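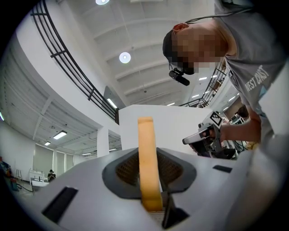
图3-1 身穿灰色T恤的人员俯身向前

第3章 击球统计模块的设置

本章适用于Zomness棒球记录软件的球队版。开始前请确认已完成第2章的名单导入。

3.1 新建赛季
1. 在主菜单选择“赛季”,点击“新建”。
2. 输入赛季名称,例如“Zunholm秋季联赛”。
3. 在“每场局数”中填入7。默认值为9,少年组和双重赛一般需要修改。
4. 点击“保存”。保存后局数不可更改,只能删除赛季重建。

注意:删除赛季会同时删除其下全部比赛记录,无法恢复。

3.2 设定排名资格
1. 打开“统计”页,选择“资格”。
2. 填写最低打席数。Hiebert队的设定为22,可作参考。
3. 勾选“四坏球计入打席”。牺牲触击是否计入,按所在联盟规则选择。

说明:未达到最低打席数的球员仍显示打击率,姓名以灰字排列在榜单末尾。

3.3 核对长打率
长打率按垒打数除以打数计算,保留三位小数。补录旧数据时,二垒安打须单独填写,不要并入“安打”后留空,否则系统一律按一垒安打处理。
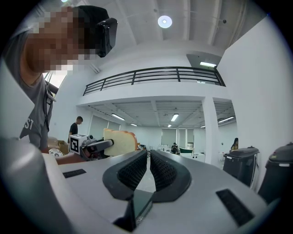 图3-2 佩戴头戴设备的人员低头向下看

3.4 添加记录员
1. 进入“权限”,点击“添加成员”。
2. 输入姓名,例如Noémie Després,角色选择“记录员”。
3. 每场比赛最多可有2名记录员同时在线。以先提交的一方为准,后提交的内容进入“待核对”。
4. 由管理员在“待核对”中逐条接受或退回。

小心:比赛进行中请勿更换主记录员,未提交的打席会丢失。

3.5 导出
1. 每周五比赛全部录入后,点击“导出周报”。
2. 选择格式。提交给Prindow联盟时使用CSV。
3. 如出现错误代码373,表示有打席缺少结果,返回3.3节检查后重新导出。

榜单数值与纸质记录表不一致时,以纸质表为准,在“更正”页填写原因后修改。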